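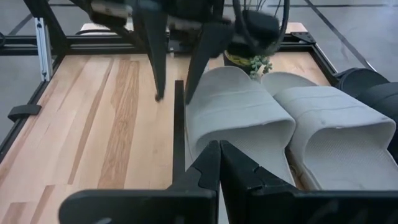 Right, slippers. If you'd told me in April that I'd spend most of my second term at the robotics club thinking about how to line up a pair of grey sliders, I'd have assumed I'd joined the wrong club. But the spring challenge is called Tidy Room, our team drew footwear, and so I now have strong opinions about footwear.

The job sounds like nothing. Two arms, one table, one pair of slippers dropped any old way. At the end they have to be side by side with both toes pointing to the back, and nothing else on the table is allowed to be touched. You get 2 minutes. Knock the plant and you lose a chunk of points (I can't tell you how big a chunk, as the rules changed twice while we were practising and I stopped reading the emails).

There are four of us. Paula Căpraru does most of the code, Driss El Khatib does anything involving screws, and Kam-wah Yuen and I are meant to be "operations", so we drive the arms by hand to record the moves and then put the slippers back for the next go. I've picked those things up so many times that I did it in my sleep last week, apparently, with a pillow.

What I hadn't understood when I signed up was how different it feels when you only have what the wrist camera gives you. Standing next to the table I can see everything. Sit down at the screen and you've got two enormous black fingers along the bottom of the picture and the rest of the world squeezed in above them. The first evening I kept going in too low and nudging the footbed with a fingertip, so the slipper just slid off ahead of me like a bar of soap. Kam-wah is much better at it. She says she looks past the fingers at the strap and lets her hands sort themselves out, which is great advice if you're Kam-wah.

The strap is the bit to grab, by the way! We argued about that for ages. Driss wanted to pinch the side of the sole, and to be fair to him it did work, but the slipper would swing round as soon as it left the table and then you'd have to chase it straight again. With one finger under the strap and one over it, it hangs much more politely. The downside is that you have to come in from the right direction, and if the pair has landed with the straps facing away from you then it's a long reach and the other arm is usually in the way.

Ah yes, the other arm. We've had words about the other arm. Paula's first plan was that each one would look after its own slipper, left and right, very fair. Lovely on the whiteboard. In practice the slippers don't know which is which, they end up on top of each other, and both arms go for the same spot and have to be stopped. Her newer plan is that one arm does the moving while the other hangs back over the table until it's wanted, and only comes down to straighten the toes. It's slower but I can watch it without holding my breath.

We finished the recording in the end: 133 goes, of which Paula kept the good ones and very kindly didn't say whose the bad ones were. Then it was her turn to sit there while the training ran, and mine to eat biscuits.

The first time it ran by itself it did a really nice approach, very confident, closed on thin air just beside the strap and then carefully placed nothing at all next to the other slipper. Then it stopped, job done. I laughed so much I had to go and stand in the corridor. Driss reckoned the camera bracket had shifted a hair since we'd made the recordings, so he took it off, put it back on against a mark and tightened it properly, and the next run it got hold of the strap. It still put the slipper down backwards, but it got hold of it!

Since then we've been doing sets of 50 with the slippers starting in different places, and about 30 of the last set would have counted. The failures are nearly all the same one, where the two slippers start off touching and it can't decide where one ends and the other begins. They're the same pale grey all over, so I do sympathise. I suggested putting a sticker on one of them and was told this is cheating. I've looked, and the rules don't mention stickers, but Paula has that face on so I've dropped it.

Over the break I'm supposed to be writing up how we set the starting positions, so that next year's lot don't have to guess. I've got half a page and a drawing of a slipper that looks like a fish. Kam-wah wants to try a pair in a different size when we're back, and Driss has asked if anybody has some old flip-flops with the toe post, and I don't even want to think about picking those up – although if you do have a pair going spare, leave me a comment.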